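Two arms on one rail, right arm loses position by the end of the day
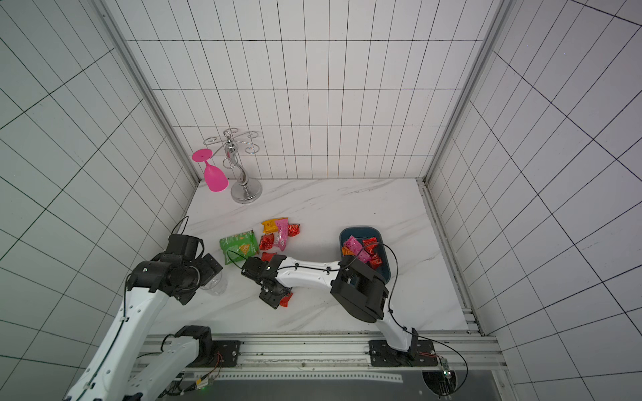 Banafsheh Ghaffari
Asked 29 Jan 2025

I look after a two-arm cell at our Clenton site and have a drift problem on one side only. Both arms stand on a common extruded aluminium rail, the left on a motor base and the right on a mounting plate, and both were set up by the same person with the same procedure. The current job is picking snack packets and putting them in the tray, with the right arm doing the small red foil ones and the left arm handling a clear plastic cup. The foil packets are what show the error, as they leave very little room between the fingers. Chip bags are forgiving and get picked regardless.

After homing in the morning, the right gripper comes down central over a packet. After 435 cycles it is 3 mm out along the rail direction, always towards the left arm. Across the rail there is no measurable change. The left arm repeats to within half a millimetre all day.

Checked so far:

Finger wear: none visible, and swapping the finger sets between arms made no difference.
Camera calibration: redone twice, same result.
Payload setting: correct for the gripper fitted.
Rail scale: the plate edge reads the same on the printed strip morning and evening, as far as I can read it by eye.

Re-homing the arm clears the error completely. The slots and bolts on the rail look sound but I have not put a torque wrench on them. What should I look at next? I would prefer not to strip the arm if it can be avoided. The cell is needed most days and I have no spare.

3 replies

Viltgate
Posted the same day

The fact that re-homing clears it tells you most of what you need. If the plate had crept along the rail, homing the joints would not bring it back, as the joint zeros know nothing about where the base is. Your scale reading agrees with that. I would leave the rail alone for now, apart from the bolts, which should be checked anyway.

What remains is a joint losing counts or a coupling slipping on its shaft. Error in one direction only, growing with cycles, points to the base rotation joint. With the arm stretched out sideways over the work surface, a small angle there becomes several millimetres at the fingers.

Do it in this order:

1. Home the arm. Power down, support the arm and put a paint-pen line across the base joint coupling, hub to shaft.
2. Power up, home again and run 100 cycles at normal speed with nothing on the surface.
3. Stop at a fixed pose and measure the gripper against a dial gauge or a fixed pin. Record the figure.
4. Power down, support the arm again and look at the paint line.

If the line has split, the clamp screw is slipping. Remove it, clean the thread and shaft, refit with medium-strength threadlocker and tighten to the figure in your arm's manual. If the line is intact and the error is present, the fault is on the encoder side. Go to the connector before the encoder itself.

Also look at how the cables are clipped. If a clip sits too near a joint, the cable is pulled tight every time the arm reaches across, and an encoder plug will work loose slowly. Leave enough slack for full travel plus a bit, and check it at the longest reach, not at the home pose.

Levow
Posted the same day

had this on ours, turned the speed down and it went away. try 15 percent less acceleration

Mirzaei
Posted the following day

Reducing acceleration may hide a slipping clamp but the screw will still be loose, so I would use it only to get through a shift. Otherwise I agree with Viltgate's order of work.

Two additions. First, measure the left arm at the same points in the test. It costs a few minutes and gives you a reference for temperature effects, which both arms should share. Second, once it is fixed, add a check at a fixed pin every 1,000 cycles and write the figure down. Our own clamp screw was done in August and the log has been flat from then on — the number I watch is the change between checks, as the absolute value depends on who set the pin.

For the rail bolts, go over the mounting plate in a diagonal pattern, in two passes. T-nuts in slotted extrusion can sit slightly turned and feel tight on the first pass. If one will not come up to torque, take it out and reseat it before you touch the others.

Banafsheh Ghaffari
Comment on Viltgate's reply

Paint line had split by a hair after the first 100 cycles. Clamp screw turned a quarter of a turn before it met any resistance. Threadlocker is curing now and I will run the pin check on both arms afterwards. One of the cable clips was also closer to the elbow than on the left arm, so I have moved it to match.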